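Speaker notes - "Selling the small room: what a 20-date tour taught us about live music outside the capitals"

Talk for the regional presenters' day, Tematstead. Slot is after lunch. Keep the water handy and don't rush the first section.

Opening

Say hello, thank Tamsin Tran for the invitation and for moving the slot when my train changed. Say who I am: I book and tour manage for Hirus, a four-piece, two albums, no radio hit. Most people in the room won't have heard them. Play the first forty seconds of "Jacquet" off the laptop, then fade it. Don't talk over it.

Then the question I want to work through: why did a band that could sell out a pub in the city on a Friday have trouble giving tickets away two hours up the highway, and what changed between the first run and the second.

The first run

We did it the way we had always done it. The album came out, the single went to the usual blogs, and we announced every date on the same morning. The poster listed all 20 towns in type so small that Mio Koyama, who sings, couldn't find her own home town on it.

City dates went well. In the regional dates we played to the bar staff and the support act's parents more than once. Name Flultholm here because some people in the room were there. Nineteen paid. I have the settlement sheet and I'm happy to show it to anyone afterwards.

We blamed the town at the time. Say that plainly. We got back in the van and said Flultholm doesn't like music. Then pause, because the following month a covers band filled the same hall.

What the hall manager told us

I rang Maja Krajewska, who ran the Flultholm hall then, and asked her what we had done wrong. She was polite for a minute or so and then she wasn't. Go through her points in this order.

The announcement. Ours went out on our own channels. Her audience gets its news from the noticeboard at the bakery, the school newsletter and the local breakfast program. We had sent her two posters and they arrived the week of the show.

The start time. We had doors at eight thirty and the headline act on at ten thirty. Half her regulars start work at six. Her advice was to have the main act off stage by ten.

The support. We brought our own, a solo act from the same label. She had a high school band who rehearsed in the hall's back room and would have brought every cousin they had.

The ticket. It was the price she had no problem with. I'd assumed it was the price. People were already paying for petrol and a babysitter, so a few dollars off the door made no difference to them.

Check the time here. Should be a third of the way in. If I'm behind, skip the next section and go straight to the second run.

Aside on the numbers

The mailing list had 2,000 names on it when we started. We thought of it as a national list. When Kenta Kikuchi sorted it by postcode most of it sat inside two city councils. We'd been writing to the same people about shows they were never going to drive to, and each email lost us a few of them.

Kenta is the drummer and the only one of us who likes a spreadsheet. He split the list by distance from each venue, and after that nobody got an email about a show more than two hours' drive away. Unsubscribes dropped off. I don't have a graph. I took the graph out because it didn't say any more than that sentence does.

The second run

We cut the dates. Fewer towns, with a full day in each. Explain what a full day means:

Arrive by midday. Radio or the local paper if they want us. School visit or a workshop if the hall can arrange it. Early dinner. Local act on at seven. Hirus on at eight fifteen. Off by nine forty-five. Merch table open until the last person goes.

The workshop is the part other managers push back on, so spend some time on it. It isn't a masterclass. Mio shows how a song was built, with the demo, the bad second demo and the record, and then people ask whatever they like. In one town the questions were all about how you get paid. In another they were all about lyrics. She doesn't prepare for it beyond bringing the demos and I think it would be worse if she did.

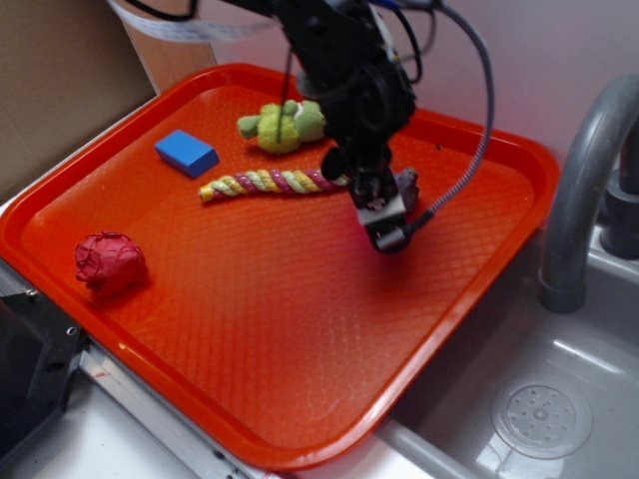

Katsuhiko Kikuchi disagreed with me on this at the last one of these talks, and it's only fair to read out what he wrote to me the next day: "You're making the show carry the workshop. A tired singer gives a worse concert, and the concert is what they paid for. Put the workshop on the morning after, when everyone has slept, and let the people who liked the show come back for it."

He has a point about the voice. We tried the morning after in two towns. Attendance was lower but the people who came stayed longer, and Mio sang better the night before. The cost is a second night's accommodation. My position now is that if the hall or the council can cover the rooms, do it his way. If they can't, do it in the afternoon and keep her off the phones between soundcheck and the show.

Back to Flultholm

We went back on a Sunday. Maja chose the day. I'd have said a Sunday was dead, and she said Sunday was the one night the footy, the choir and the pub trivia all left alone. We started at four in the afternoon. Families came. The high school band opened and played three of their own songs and one of ours, slower than we do it. Mio has asked them if we can steal the arrangement.

Don't oversell this. It was not a sell-out. There were empty chairs along the back wall and the hall still made less on the bar than it would have on a wedding. What I'd point to is that it paid for itself without a grant, and that the hall asked us to come back before we'd finished loading the van.

Money slide

Talk through the split and don't read it off the screen. First run was a flat hire fee, so all the risk was ours and the hall had no reason to push tickets. Second run was a door split with a small guarantee to the hall. Both sides then wanted people in the room. Some halls can't do a split under their council rules. Ask early, and ask the person who signs, because the person who answers the email often doesn't know.

Mention the support act's fee. Local acts get paid the same as a touring support. We were slow to do that on the first couple of dates and I was embarrassed about it later.

Mention insurance only if asked.

What didn't work

Give this section its full time. Rooms like this one hear too many success stories.

The regional-only single. We pressed a short run of seven-inches to sell at the country shows. Fans in the city were annoyed, people in the country mostly didn't own a turntable, and there are still boxes of them under my stairs.

The live stream. The hall's internet dropped out in the second song and we spent the rest of the set with one eye on it.

Local guest vocalists. Lovely idea, and it worked once. The other times there was no time to rehearse properly and it wasn't fair on the guest.

The billboard. Don't go into the billboard.

For the presenters in the room

These are requests, so keep the tone friendly.

Tell us who else is on that week. We can't see your local calendar from the city and a clash with the end-of-season dinner will finish us.

Send us the name of one local act you rate. One is enough.

Tell us your real finish time, including when the neighbour starts ringing.

If your town doesn't want our kind of music, say so and suggest a band it does want. I pass those on and other managers do the same for me.

Questions I expect

Would this work for a louder band? Partly. The early start does. The workshop depends on who is in the band and whether any of them likes talking.

Does it sell records? Some. More shirts than records. The songs that get streamed most in those postcodes are the ones Mio took apart in the workshop, and "Jacquet" is the clearest case of it.

How far ahead do you book? Longer than I'd like. We're talking to halls now for next April.

Would you do 20 dates in a row again? No.

Close

Thank Tamsin again. Say the settlement sheets and the run sheet template are on the table by the door, and that I'm around until the five forty train. Play the second half of "Jacquet" while people get up. Laptop volume needs to be at full, it was too quiet last time.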